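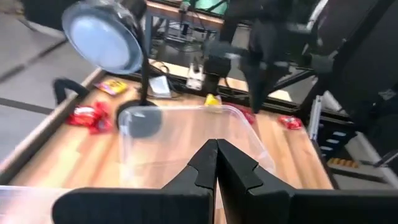

Figure 6.1 A clear bin and a desk lamp on a wooden tabletop, with snack packages lying around them.

Chapter 6
The Table and the Bin: Clearing a Shared Surface

In this chapter you will learn to
sort the contents of a busy surface into groups that make sense to the people who use it
tell a resident object from a passing one
choose a container by its size, its walls and its opening
set up a snack bin that other people can keep going without you
clear a table in one pass, and write down what you did

Key terms: surface, resident, visitor, stray, open bin, closed bin, headroom, home spot, one-pass clear

Before you read
Think of the flat surface nearest to you right now. Without looking at it, write a list of everything that is on it. Then look. Keep the list -- you will want it in Section 6.2.

6.1 Why start with a table?

Chapter 5 took us through closets and drawers, where things are put away on purpose and then forgotten. Now we come out into the open, and I have to say this is my favorite part of the course! A table is where a household or a workroom does its living. People eat at it, write at it, charge things on it, drop the mail on it and lean on it while they talk. Everything that comes through the door has a fair chance of landing there, and you can read a whole week in the layers if you know how to look.

A table is also a forgiving place to learn. You can see all of it at once. You can finish in a single class period, which you certainly can't do with a garage. And the results show right away, so you get to enjoy them (please do, it's half the reason for doing the work).

Look again at Figure 6.1. The bin is rectangular with rounded corners, and its sides are clear enough that the base of the lamp shows through them. There are red packages and yellow ones, and they haven't all ended up in the same part of the table. One small red packet is by itself toward the right side. Toward the back there are cables, attached to a flat white device. It's a very ordinary table, and it has nearly everything we need for this chapter: things that stay, things that move, and a container.

6.2 Residents, visitors and strays

The first skill is sorting, and we sort by how long a thing belongs on the surface. What it's made of and what it cost don't matter yet.

A resident is an object that lives on the surface and does its job there. A desk lamp is the classic resident. If you take it away to tidy up, you'll only have to bring it back when somebody wants to read. Anything tied to the wall by a cable usually counts as a resident too, at least until you have checked with whoever plugged it in.

A visitor is an object that is welcome on the surface but is on its way somewhere else. Snacks are visitors. So are library books, a borrowed pen, tonight's homework and the grocery list. Visitors are what make a table feel friendly, and a good system leaves room for them.

A stray is an object with no reason to be there at all: an empty wrapper, a dead battery, the cap of a bottle that left the house in November. Strays are small, as a rule, and they hide behind residents. Look behind the lamp base first.

Now take out the list you made before reading. Mark each item R, V or S, and add the things you missed. Most students find that the items they forgot to list are residents. We stop seeing things that never move, and it's a lovely moment when you catch yourself at it -- I have taught this course for years and I still leave my own pencil jar off the list.

Some objects are hard to place. A snack package could be full, half full or empty, and you can't settle the matter by looking at it from across the room. Pick it up. A full package is a visitor and an empty one is a stray, and your hand will tell you faster than your eyes.

6.3 Case study: the Homurden reading room

Homurden is a shared house with a reading room on the ground floor, and in the reading room is one long table. Hidayah Lubis took over the room one fall and decided to learn the table before changing it. She took no notes on the people, only on the objects. Each evening at nine she walked once around the table with a notebook and wrote down what was there.

She had expected books to be the trouble. What she found was food. Crackers, dried fruit, noodle cups, little bags of seaweed, peanut candy and sesame candy, all of it bought to share, and most of it spread from one end of the table to the other in the places where people had been sitting. The books, meanwhile, went back to the shelf quite well by themselves.

Her first answer was a cabinet. She emptied a shelf in the hall, put a label on it and moved all the snacks in on a Sunday. By the middle of the week the cabinet was still full and the table was covered again with new packages. The cabinet had a door, it was in another room, and people who were hungry in the middle of a chapter weren't going to get up, walk out and open it.

Her second answer was an open bin, set right on the table. Her housemate Babar Zaidi had a spare one from a move. She put it at the end of the table near the lamp, dropped in everything that was sealed, and said nothing to anyone. It worked so well that she bought another for the far end, and here is the entry from her notebook that I like best:

"Amirul put a bag back IN the bin tonight. He was reading the whole time. Didn't look up."

That is what a home spot does when it's in the right place. The hand learns where it is.

Talk it over
1. Why do you think the cabinet stayed full while the table filled up again?
2. Would a bin with a lid have worked as well at Homurden? What might a lid be good for in a different room?
3. Hidayah said nothing to her housemates about the bin. Would you have told them? Give your reasons.

6.4 Choosing the container

Students always want to begin with the shopping, and I understand completely, bins are fun! But sort first. You can't know what size you need until the visitors are in one pile.

Once you have the pile, consider these points.

Size. Gather the pile loosely between your hands and look for a container a little larger than that. The extra space is called headroom. With no headroom, people have to press the contents down to add one more thing, and they will set it next to the bin instead. With too much, the bin begins to collect batteries and keys.

Walls. A clear wall shows you what is left without any digging, and it lets the light through on a dim table. A solid wall hides a mixed pile and looks calmer on a shelf. For snacks I vote for clear every time. Afiq Liem, who read this chapter in draft, votes for solid and wrote in the margin that he would eat fewer peanuts that way. You may side with either of us.

Opening. The opening should be as wide as the container itself, or close to it. A narrow neck is fine for rice and terrible for packets.

Weight. A container on a table gets picked up and passed around. Fill it, then lift it with one hand. If you wouldn't hand it across to a grandparent, split the contents between two.

Try it: the paper bin
Before you spend money, fold a bin from a grocery bag. Roll the top down until the walls are about as high as your hand is long. Use it for 10 days in the spot you have picked. Move it if people keep missing it. At the end you will know the size and the place, and a good many students simply keep the bag.

6.5 The one-pass clear

A one-pass clear means going over the surface once, in one direction, touching each object a single time. Start at a corner and work along the long side.

Leave residents where they are, but lift each one and look beneath it.
Put visitors that share a home spot straight into their bin.
Carry other visitors in a tray to be delivered when you are done.
Drop strays in a bag hung from your wrist or your belt.
Wipe behind you as you go.

The tray matters more than it seems. Without it you will walk the library book to the hall, notice the shoes in the hall, and come back to a half-cleared table twenty minutes later. Deliver at the end, all in one trip.

When you finish, write three lines in your course notebook: what stayed, what went into the bin, and what you carried away. Section 6.6 shows how to turn a few weeks of these lines into a plan for the whole room, starting with the table that Myung-ja Yang shared with her two sons and a sewing machine.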